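Prusano Handheld Demonstration Gripper

Products / Data Collection / Handheld Devices

Prusano is a handheld gripper with a built-in wide-angle camera, designed for recording manipulation examples without a robot present. An operator holds the device, performs a task by hand, and the unit stores video, finger opening and hand motion as a single recording. The recordings may then be used to train a control policy for a robot arm fitted with the matching Prusano end piece.

The product is intended for laboratories, university departments and engineering teams that need varied demonstrations from ordinary rooms. It is supplied by Prudusside and serviced through the Lerklow workshop.

What the unit records

Each recording is called an episode. An episode starts when the operator presses the thumb button and ends when the button is pressed again. The camera looks forward past the fingers through a fisheye lens, so that a large part of the room remains in view together with the object being handled. Finger opening is measured at the trigger linkage and stored with every video image. Hand motion is calculated after the session from the video and the internal motion sensor.

The operator may discard an episode by holding the button for two seconds. Discarded episodes are kept in a separate folder until the unit is next cleared. Supervisors who wish to review rejected material should copy this folder first.

Episodes recorded while people move about the room are accepted by the processing software. Image regions that change independently of the operator's hand are given less weight when the motion path is calculated. Very bright surfaces close to the lens reduce the number of points available for tracking, and the software flags the affected portions for review.

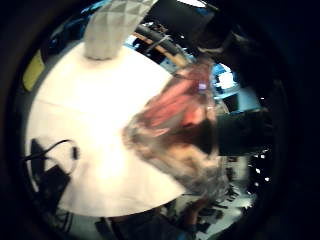 Does the operator need previous experience with robots?

Most operators begin with none. A short practice period with the trigger and the thumb button is enough for simple pick-and-place tasks, and the practice episodes can be deleted before collection starts.

Collection planning

Prudusside recommends that a team agree on a written task sheet before the first session. The sheet should name the object, the starting position, the finishing position and the conditions under which an episode is to be discarded. Where several operators share one unit, each should select a personal operator number from the menu. The number is written into every episode and cannot be changed later.

During our own acceptance trial, five operators under the direction of Mareike Rothe collected 3,279 episodes in 27 rooms. Lighting was left as found in each room. The trial set is used at Lerklow to check every new release of the processing software, and a summary of the procedure is available to customers on request.

"We ask teams to change rooms early," says Costel Georgiou, applications engineer. "A policy trained on one desk tends to learn the desk."

Privacy

The fisheye lens takes in a wide area, and persons near the operator may be recorded. Customers are responsible for informing those present and for obtaining consent where it is required. The Krasniqi review tool, included with each unit, can blur faces before episodes are exported. The original recording is retained until a supervisor confirms the blurred copy.

Supplied with the unit

Handheld gripper with camera
Two pairs of soft fingers
Charging cradle and cable
Storage card with carrying case
Calibration board
Krasniqi review tool (one license)
Printed operator guide

The matching end piece for a robot arm is ordered separately. Please state the make of the arm and the flange pattern when requesting a quotation.

Technical notes

Maximum finger opening: 7 cm
Recording time per charge: more than 40 minutes
Storage: removable card
Trigger: right or left hand
Export: video with time-matched motion and finger data

Calibration should be repeated whenever the lens cover or the fingers are changed. The procedure is started from the menu and requires the calibration board to be held still on a flat surface. A unit that has been dropped should be calibrated before further use – even if no damage can be found.

Service and loan units

Repairs are carried out at Lerklow. The storage card should be removed before shipment, as recordings left in a unit are erased on arrival. Loan units are available during repair to customers with a service agreement.

Academic groups may apply for a term loan. Applications for the autumn term close in October and are reviewed by Zulmira Moreira. Questions on robot end pieces and export formats should be directed to Nermina Kolev in technical sales.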